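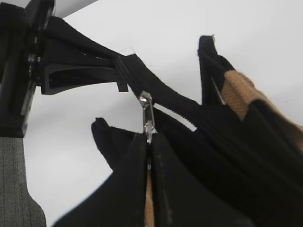 Lelier Briva - Máquina de lavar roupa
Manual de instalação e utilização
Secção 6. Lavagem de têxteis escuros, malhas e sacos de tecido

6.1 Âmbito

A presente secção aplica-se ao programa Escuros e à opção Ciclo Suave. Pressupõe que a máquina foi instalada e nivelada segundo a secção 3 e que o ciclo inicial sem roupa já foi concluído. Para lãs, edredões e vestuário impermeável, consultar a secção 7.

Nos modelos com painel reduzido, a opção Ciclo Suave não tem tecla própria. Obtém-se mantendo premida a tecla Temperatura até o indicador passar a intermitente.

6.2 Preparação da carga

1. Ler a etiqueta de cada peça. As indicações do fabricante do artigo prevalecem sobre as deste manual.

2. Esvaziar bolsos e compartimentos interiores. Moedas, ganchos e chaves podem alojar-se entre o tambor e a cuba.

3. Fechar os fechos de correr e abotoar as peças que tenham botões de pressão. Os cordões devem ser atados com um nó simples.

4. Virar do avesso as peças tingidas, as malhas caneladas e os artigos estampados.

5. Separar as peças novas. Nas primeiras lavagens, os tecidos pretos, azul-escuros e bordeaux podem libertar corante em excesso e devem ser lavados à parte.

Nota: para verificar se uma peça perde cor, humedecer uma zona interior da costura e pressioná-la com um pano branco. Se o pano ficar manchado, lavar a peça isoladamente. 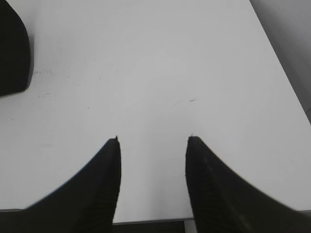 6. Distribuir a carga pelo tambor sem a comprimir. As peças volumosas devem alternar com as pequenas. Uma única peça pesada pode impedir a centrifugação, e nesse caso recomenda-se acrescentar uma ou duas toalhas da mesma cor.

ATENÇÃO: não introduzir na máquina têxteis que tenham estado em contacto com gasolina, solventes, óleos de motor ou ceras. Essas peças devem ser previamente passadas por água à mão e secas ao ar livre.

6.3 Detergente e aditivos

1. Abrir completamente a gaveta. O compartimento principal encontra-se à esquerda e o do amaciador ao centro.

2. Verter detergente líquido próprio para roupa escura até à marca inferior. Com água dura, utilizar até 100 ml, salvo indicação diferente na embalagem do produto.

3. Caso se pretenda usar detergente em pó, retirar a patilha azul do compartimento principal. O pó mal dissolvido deixa riscos claros nos tecidos pretos - situação frequente com água fria - pelo que se aconselha a forma líquida neste programa.

4. Não ultrapassar a marca MAX do compartimento do amaciador. O amaciador é dispensável em artigos de lona e não deve ser usado em tecidos desportivos.

CUIDADO: a lixívia não é compatível com o programa Escuros. Em caso de introdução acidental, cancelar o ciclo, selecionar Enxaguamento e aguardar o desbloqueio da porta.

6.4 Seleção e arranque do programa

1. Fechar a porta até se ouvir o engate.

2. Rodar o seletor para a posição 17 (Escuros). O visor apresenta a duração prevista, de cerca de 59 minutos com meia carga. O valor é recalculado após a pesagem automática e pode aumentar.

3. Confirmar a temperatura. O programa arranca a frio por predefinição.

4. Premir Ciclo Suave se a carga incluir malhas, rendas ou artigos com alças cosidas. 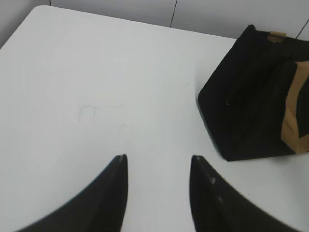
5. Premir Início durante 2 segundos. O símbolo do cadeado acende-se e a entrada de água começa pouco depois.

6. Para acrescentar uma peça esquecida, premir Pausa. A porta só desbloqueia se o nível da água o permitir. Enquanto o cadeado se mantiver aceso, não forçar o puxador.

Nota: o início diferido pode ser programado em intervalos de uma hora. A roupa húmida ou já manchada de corante não deve aguardar dentro do tambor.

6.5 Sacos de tecido e artigos com alças

Os sacos de algodão ou lona podem ser lavados na máquina quando a etiqueta o autorize. Os que tenham alças de couro, fundo de cartão ou aplicações coladas devem ser limpos à mão com um pano humedecido.

1. Retirar a base amovível, se existir, e sacudir o forro no exterior.

2. Escovar as costuras do fundo com uma escova macia.

3. Colocar o saco numa rede de lavagem, com as alças recolhidas para dentro. As alças soltas enrolam-se nas restantes peças e podem danificar o vedante da porta.

4. Selecionar a centrifugação mínima.

5. Terminado o ciclo, retirar o saco sem demora, alisar os cantos com a mão e secá-lo de pé ou pendurado pela base, à sombra.

6. Passar a ferro apenas do avesso, com temperatura baixa e o tecido ainda ligeiramente húmido. Não passar o ferro sobre precintas sintéticas. 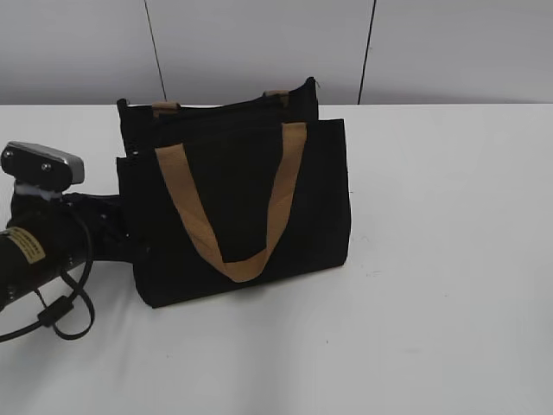 6.6 Após a lavagem

1. Fechar a torneira de alimentação se a máquina não voltar a ser utilizada no mesmo dia.

2. Limpar as dobras do vedante com um pano seco. As fibras escuras acumulam-se na parte inferior e podem transferir-se para uma carga clara.

3. Deixar a porta e a gaveta entreabertas.

4. Antes de lavar roupa branca, executar um Enxaguamento sem carga.

6.7 Anomalias relacionadas com este programa

Manchas claras na roupa: resíduos de detergente. Repetir o enxaguamento e reduzir a dose.

Cotão à superfície das peças: separar toalhas e malhas em lavagens futuras e limpar o filtro conforme a secção 9.

A máquina não centrifuga: carga desequilibrada. Abrir a porta após o desbloqueio, redistribuir as peças e selecionar Centrifugação.

Odor persistente: executar o ciclo de limpeza do tambor sem roupa.

Se a anomalia se mantiver, contactar a assistência autorizada Nutsugah e indicar o número de série gravado no interior da porta. Os pedidos de peças de substituição recebidos até terça-feira às 12h00 são expedidos na mesma semana.

Revisão técnica: Etornam Osei
Edição em língua portuguesa: Maritza Cárdenas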